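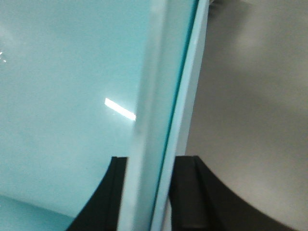

**Ticket 1070 - Ollalham store, display bin, side panel rattle**
Opened: July 27, 2022
Reported by: Jianhua Xie
Assigned to: Manouchehr Rostami
Status: open, waiting on part

**Reported problem**

Teal side panel on the Soltero display unit rattles when the blue bin next to it is loaded. The panel was refitted in October and was quiet until the bin was moved to its current slot. Panel length per the order sheet is 1,070 mm, height 640 mm.

**Log**

1. Checked the panel edge for chips by running a cotton cloth along it. The cloth did not snag. Edge passed.
2. Checked the panel for play at top and bottom. Top is firm. Bottom moves when pushed by hand.
3. Emptied the bin and repeated the push test. Same movement, so the load is not the cause. It only sets the panel off.
4. Tightened the two lower screws a quarter turn each. Movement reduced, rattle still present.
5. Put a folded strip of card between the post and the panel. Rattle stopped. Removed the card, rattle came back.
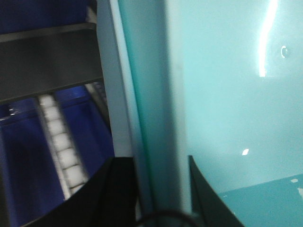 6. Pressed on the white segmented strip in the bin while Jianhua tapped the panel. No change in the sound. Strip ruled out.
7. Pressed on the gray plate at the bin. No change. Plate ruled out.

**Finding**

Gap between post and panel at the lower end. The Grollo gasket listed for this unit is part 128, and the Stasiv parts sheet gives the same number. The supplier cuts it to 1,000 mm, which is long enough for the 640 mm side and leaves a spare piece.

**Next steps**

- Order one length of part 128 - Manouchehr
- Leave the card strip in until the gasket is fitted - Jianhua
- Do not tighten the lower screws any further
- Repeat steps 2 and 5 after fitting, then close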